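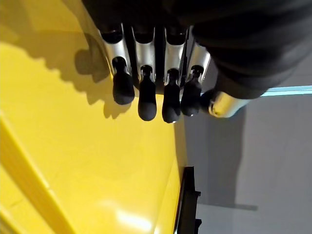
Rundum: notes on yellow tabletops

What's in the set

Rundum is a little collection of notes on caring for bright, glossy surfaces, and we love how it's growing! The April update adds two cleaning logs from the Clullitz room, where everything shiny and yellow gets wiped down daily (lemon yellow shows every smudge, and it's so satisfying when it gleams).

Folders

huta: wiping notes, up to four per surface
hermans: cloths and soaps we tried, with three clear favorites
clullitz: daily logs, plain text

Using it

Open the logs first, then the cloth notes. Share them, change them, add your own tabletop!

Last updated 28 May 2020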